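Course handout: Stop controls and restart rules
Instructor: Busisiwe Mkhize
Revised 29 August 2025

Read this before the Holwood plant visit.

1. Normal stop and emergency stop

A normal stop ends the cycle in order. The part is finished or set down, then the drive shuts off. An emergency stop doesn't wait for the cycle. It is there to prevent harm, and it should not be used to end a shift or clear a jam.

2. Placement

Every operator station needs its own stop. The person standing there must be able to reach it without leaning over moving parts. On the Hidano line the belt is long enough that one station can't see the next — so each has to work alone.

3. Restart

Releasing a stop button must not start the machine. Release only allows a restart; a separate start command is needed. Groups lose points on this every June.

4. Records

Log each stop with the time, station and cause. The Shabalala exercise uses a log of 984 entries, 70 of them emergency stops. Sort these by station before you look at causes.

Curtain, tabletop and push-button switches

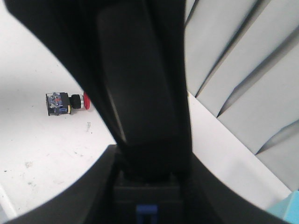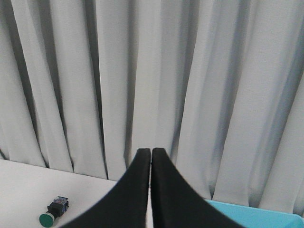
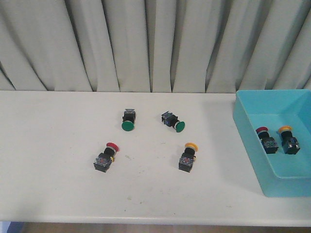
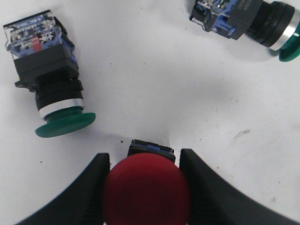 5. Homework

Draw the stop circuit for a two-station conveyor. Mark normally closed contacts clearly. Then explain in 300 words what happens if one wire breaks — power off, power on, or no change. Hand in the drawing and text together to Annatjie Sithole, room 2737. Pencil is fine for the drawing.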